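Two days at the Lullotora workshop, and a very cold paddock 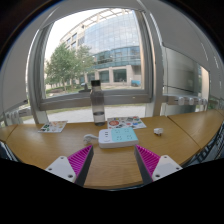
Power strip and a spare adapter on the table.

I'd been promising myself a proper look round a motocross team's winter base for years, and in December it finally happened! A mate of a mate knows Tomás Kavanagh, who looks after the suspension at Lullotora, and after a fair bit of pestering on my part he said I could come over for their open day and stay on for the test the morning after. I booked before he could change his mind.

The workshop is on the edge of Gulatgate, behind a tyre place and a bakery (more on the bakery later). From the road you'd drive straight past it. There's a small sign, a big roller door and a yard with the race truck squeezed in so tightly that you have to go sideways to reach the entrance. I'd pictured something the size of an aircraft hangar, so it was a bit of a surprise to find a place not much bigger than my old school gym, with everything packed in and every wall used.

They took us round in little groups. First stop was the engine room, where a lad called Ilir Begović had a 250 motor in bits and was happy to talk about it for as long as anyone would listen. He rode himself until his knee gave up, and he still goes out on the practice bikes when they need running in. I asked him how long a top end lasts in the sand and he said it depends who's riding it, and then gave a look towards the office that made the others laugh. I didn't catch who he meant. He did say the bikes go through 12 pistons each over the winter, which made me feel slightly better about the state of my own garage account.

Then the suspension bench with Tomás, the bit I'd come for. He had two sets of forks side by side, one for hard ground and one for deep sand, and let us push down on both. You can feel it straight away. The sand set is so much stiffer that I could barely move it, and I'm not small. He keeps all his settings in paper notebooks going back to when he started, and the one he showed us was on page 152 with coffee on most of the pages before it. He has tried doing it on a laptop and says he can't find anything.

Lunch was from the bakery. Get the cheese one. I had two and wished I'd had three.

In the afternoon there was a chat with the team boss about the season, and I'll be honest, a lot of it was sponsors and lorries. It costs them a fortune just to get to the far rounds, and the truck alone did 766 kilometres for one weekend that got rained off after practice. Somebody asked whether they'd sign a second rider in the big class and he went a bit quiet and said there were talks. Make of that what you will. The young Babić bike was on its stand by the door with the new graphics on, and I took far too many photos of it, mostly of the back wheel.

Next morning we were at the Firkitz track for half past seven, and my goodness it was cold. There was frost on the start gate and they couldn't go out until the sun had got onto the far bank, so we all stood about with our hands round cups of tea. I'd brought the wrong boots. If you ever go, take wellies and two pairs of socks, and park at the top, as the bottom field turns to soup once the vans have been through it.

Once they got going it was brilliant. There were roughly 200 of us along the ropes and you could get so close to the whoops that you were picking sand out of your ears afterwards. Babić did three long runs and looked quick and smooth in the first two. In the third he went wide at the bottom hairpin a couple of times and came in shaking his arms. Tomás had the forks off and changed between runs faster than I can find my car keys. I was trying to see which notebook he wrote it down in, but he had his back to us.

The second rider was on a plain white bike with no number and kept his helmet on the whole time he was in the paddock, so draw your own conclusions there too. He was very tidy through the ruts, stood up nearly everywhere, and whoever he is I'd be pleased to have him.

They packed up at one. I got a sticker and a signed cap, and Ilir let me sit on the practice bike while it was being strapped down, which I enjoyed more than a grown man probably should. The next open day is after Easter and it's free, but you have to put your name down with the workshop first. The café at the track only takes cash.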